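Executor removed after 306 days without an inventory

A probate registrar in Flaneck has removed the executor of the Vasilakis estate and appointed a replacement, after finding that no inventory of assets had been lodged 306 days after the grant. The order was made in November on the application of two of the five residuary beneficiaries.

Spyros Lazaridis was named sole executor in the will. Under the rules that apply in Flaneck, an executor must lodge an inventory within six months of the grant and an account of receipts and payments within twelve. A beneficiary may apply for removal once the first of those periods has ended, provided that written notice has been given and 28 days have passed without a reply.

Notice was given by Marina Michailidis, acting for the applicants. The registrar accepted that it had been received. Mr Lazaridis told the hearing that he had paid the funeral costs and the water and electricity accounts from estate money, and that he had kept the receipts. No list of those payments was produced.

The registrar made no finding of dishonesty. The decision states that removal does not depend on loss to the estate, and that a failure to keep the beneficiaries informed can be enough where it is long and unexplained. An unexplained withdrawal of 2,364 from the estate account was referred to the replacement executor for inquiry.
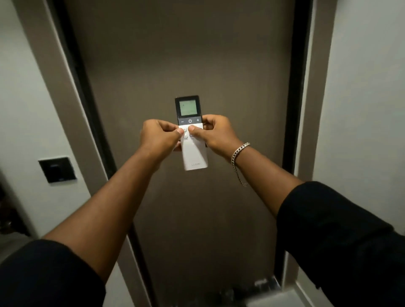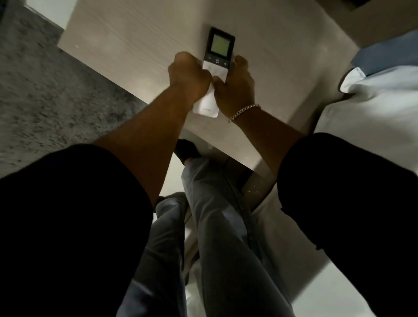 The contents of the house at Brenomeo formed the second part of the application. The will leaves the building to one beneficiary, Sofia Athanasiadis, and the "household goods" to all five in equal shares. Fixtures pass with the building, so the line between the two classes decides who takes what. A fitted heating or cooling unit would normally be a fixture; a handset with a small screen and plus and minus buttons, which can be held in the hand and laid down on any surface, is a loose article by itself. The registrar held that a loose article needed to work a fixture goes with that fixture, and directed that such items be listed under the building and given no separate value.

Furniture, kitchen goods and tools are to be valued at the price they would fetch in an open sale on the date of death. Items worth less than the cost of selling them may be divided by agreement, and any agreement must be in writing and signed by all five beneficiaries.

Ebise Tesfamariam, a solicitor, was appointed in place of Mr Lazaridis. She must lodge the inventory within eight weeks and an interim account four weeks after that. Mr Lazaridis was ordered to hand over the bank statements, keys and receipts by noon on Saturday. He remains answerable for the period in which he held office, and his claim for expenses will be considered with the interim account.

Costs of the application were reserved. No appeal had been lodged when the order was sealed.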